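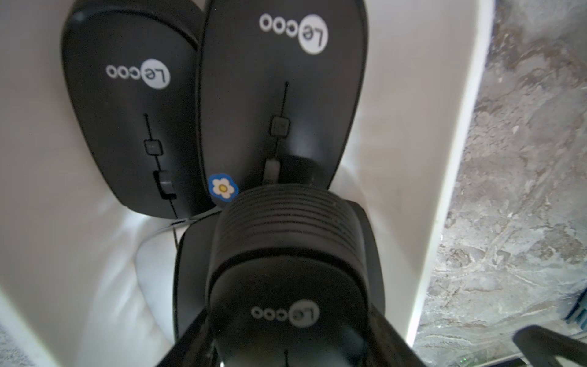

Keyvan Parsa has looked after the loaner equipment at the Pomden adult learning center for six years. Most of what he handles is ordinary: keyboards, headphones, power cords, and mice. The mice take up more of his week than anything else.

"People think it's the laptops," he said when we met on Sep 30, 2019, in the equipment room. "A laptop comes back and it's either fine or it isn't. A mouse comes back and somebody has to pick it up and look at it."

The center lends equipment to students at two sites, the main building in Pomden and a smaller one in Grirkstead. There are 92 mice on the list. Over the past school year they were signed out 2,408 times, usually for a single class.

Parsa keeps the black Lecoo mice together in a white compartment. They are corded, and he prefers them for the beginner classes.

"You plug it in and it works. I don't have to explain pairing to somebody who is learning to double-click," he said. "And there's no battery to go missing."

One of them has a small blue sticker with a white flower near its edge. Parsa said he found it there at the end of a spring term and left it alone. Students now ask for that mouse by its flower, and he has started putting stickers on other things for the same reason.

"I had numbers on everything. Number 13, number 40. They rub off. A student will remember a flower."

Aurelia Costache teaches the evening computer class and helps him sort in the weeks before a new term. She would like fewer models in the room.

"If I say 'put your finger on the wheel,' I want everybody to be looking at the same wheel," she said. "With mixed mice I walk around the room and show each person. That's ten minutes out of the lesson."

The mixed ones come mostly from donations. An accounting office, Chiriac, sent over a box when it moved, and a second box came from a print shop called Urkov. Parsa goes through these one at a time.
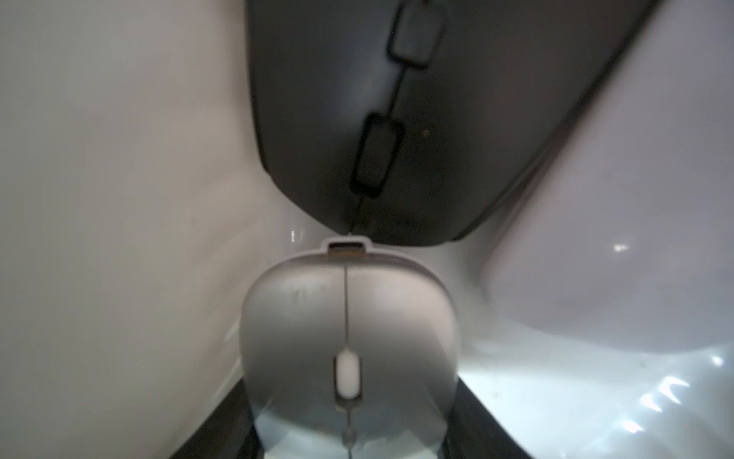 A dark gray mouse and a silver-gray one with a white scroll wheel.

His check is short. He looks at the shell and the seam between the buttons, turns the wheel both ways, clicks each button, and then tries the mouse on a laptop. Dust goes with a dry brush. For anything sticky he uses a cloth with a little rubbing alcohol, and he keeps it away from the wheel.

"I used to open them up," he said. "I don't do that now unless it's one I really want to keep. The screws are under the feet, and the feet never go back on right."

Costache said the light-colored mice show fingerprints and smudges sooner, so they get cleaned more often. Parsa disagrees. He thinks the dark ones are just as dirty and people don't notice.

They also disagree about cords. Costache wants them wrapped with a tie. Parsa has seen too many wrapped tight and bent at the same spot, and he asks students to leave them loose when they return them.

The new term starts in October. Parsa has asked for money to buy one more set of corded mice for Grirkstead, where the evening class now shares with the morning class. He hasn't heard back.

"If we get them, they'll be black and they'll all be the same," he said. "Aurelia already told me she's choosing the stickers."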